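Hollgate's only public restroom to stay open until nine, for now
10/24/24

Hollgate will keep the restroom at 22 Indus Street open until nine in the evening for a trial period of 60 days, the town announced this week, ending a summer in which visitors were encouraged to spend the whole day downtown and then, at four o'clock, to make other arrangements.
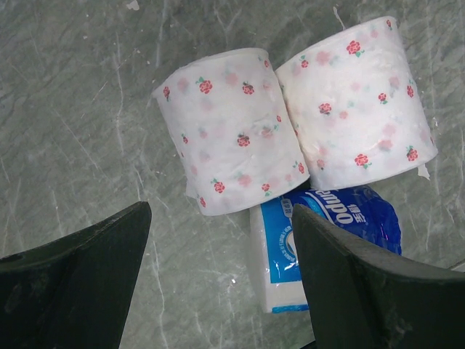

Hiyori Oda told the town meeting that a place with a brass band on Saturdays, a lemonade stand, a second lemonade stand and a locked bathroom had been badly thought out. She received the longest applause of the night, longer than the bridge repairs got.

The restroom, a brick building at the corner where Indus Street meets the parking lot, has closed at four ever since it opened. The hours were chosen to match those of the parking office next door, whose staff kept the key on a hook and took it home with them when they left, along with the hook on one occasion. The parking office moved across town two winters ago. The hours stayed behind.

Under the trial, the door will be fitted with a timed lock that opens at seven in the morning and closes at nine at night. The lock was quoted at $473 by Barrios, the locksmith on Flovwood Avenue, and that figure took up most of an hour of public discussion. A man in the back row wanted to know if a person could be locked inside. The town said no, the door always opens from within. He asked again after the break, and was told the same thing, and wrote it down.

Others wanted to know why the town couldn't simply give someone a key. The town replied that it had tried this. Between the spring and the Fourth of July the key was held by the bakery, then by the shoe repair shop, then by the bakery again, and for most of June by a drawer at the bakery that was not the drawer people were looking in. The bakery asked to be let off. It had begun to sell rather a lot of single rolls to people who felt they ought to buy something, but staff said it was hard to frost a cake and direct traffic.

The larger question of where everyone has been going after four was raised several times in several polite ways. Businesses on Flovwood Avenue have put up signs. Most say restrooms are for customers. One says restrooms are for employees, one says there is no restroom, and the diner's says "Ask nicely," and the diner has had the best summer of the lot. Its owner has no position on the trial but is said to be watching it closely.

The public library, which stays open until eight on weeknights, reports that attendance rose sharply after the brass band started. Circulation did not. The library said it welcomed all visitors for whatever reason they came and had moved the new mysteries to the rack by the restroom door, where they are now going out at a very good clip. It hopes the trial won't be too much of a success.

Money for the extended hours will come out of the downtown fund, which pays for the flower baskets, the holiday lights and a bench that has been on order since last year. Evening cleaning adds a visit at six and another at closing. The town expects to spend more on soap and paper, and asked for $500 to cover supplies through the trial. This passed without argument, to the visible surprise of the person who had prepared slides.

The slides were shown anyway. They covered single-ply paper, double-ply paper and the large locked dispensers found in airports, which hold a very big roll and release it one square at a time. Opinion in the room ran strongly against the dispensers. A woman near the window said she paid her taxes and would like to be trusted with an ordinary roll. Someone else pointed out that ordinary rolls had a way of leaving the building, and there was a short silence in which people looked at the carpet. The town will start with ordinary rolls and see how it goes.

There was also the matter of the hand dryer. It was put in to save on paper towels and is loud enough to be heard at the bus stop, where it has been mistaken for the bus. Several parents said their children would not go in while it was running, and one said she wouldn't either. The town agreed to have it looked at. It agreed to the same thing in the spring, according to the minutes, and a resident who had brought a copy of the minutes read that part aloud, then sat down and folded the paper back into her purse.

Opposition to the longer hours, such as it was, came mainly from the far end of Indus Street. Residents there said they worried about noise and people hanging around after dark. Asked what people might hang around for, given that the shops close at six and the band goes home at five, one of them said that was exactly the sort of thing he'd like to know. The town promised a brighter bulb over the door. A second resident then asked that it not be too bright. It will be a medium bulb.

Some of the trouble goes back to the brochure. Printed in the spring and left in stacks at the rest area on the highway, it invites travelers to "Make a Day of Hollgate" and includes a map with a small symbol at the corner of Indus Street, the usual two figures with a line between them. No hours are given. The brochure also shows a carousel, which the town does not have. It was on the map the designer started from, and by the time anyone spotted it the boxes had already been delivered. People ask for the restroom more often, but the carousel questions are harder to answer.

A corrected brochure is planned for December. It will list the restroom's hours if the town knows them by then, and leave out the carousel, though there was a voice from the floor in favor of getting one.

Not everyone thinks nine is late enough. The movie theater's second show lets out after ten, and its manager wrote in to ask whether the lock could be set for eleven on weekends. The theater has restrooms of its own, but they are up a flight of stairs and behind the popcorn, and the line on a Friday has been known to outlast the credits. The town said it would take up the letter when the trial is over. Changing the lock's schedule is done with a small keypad and a code, and the town would prefer that as few people as possible know the code, having learned from the key.

The town will measure the trial by keeping a log at each cleaning. The draft form has boxes for supplies used, damage and "other," and a good deal of time was spent on what might go under "other." It was finally agreed that whoever cleaned the place would know it when they saw it.

There will also be a comment box. The last one, put up outside the parking office when it still had people in it, was found to contain a mitten, several bus transfers and a detailed proposal for a roundabout. The roundabout has since been built, so the town feels the system works. The new box will be bolted beside the restroom door at a height that can be reached from a wheelchair, with a pencil on a string. Pens were discussed.

Accessibility took up the last part of the evening and was the only part in which people mostly listened to each other. The ramp at the side of the building is sound, but the door at the top of it is heavy and swings out, so anyone using a chair has to back down the ramp to get it open. Barrios said it could ease the closer on the same visit as the lock at no extra charge. Why this hadn't been done before was not clear to anyone present. A man who uses the ramp most days said he had mentioned it to the parking office, who had told him they only had the key.

The longer hours begin as soon as the lock is in. Until then the building will go on closing at four, and the town asks visitors to plan ahead. The bakery asks them to plan ahead somewhere else. The diner would only say that the soup on Thursdays is split pea.

Comments on the trial can be dropped in the box once it's up, or handed in at the front desk of the town offices, which are open from nine to four. The restroom there is for employees.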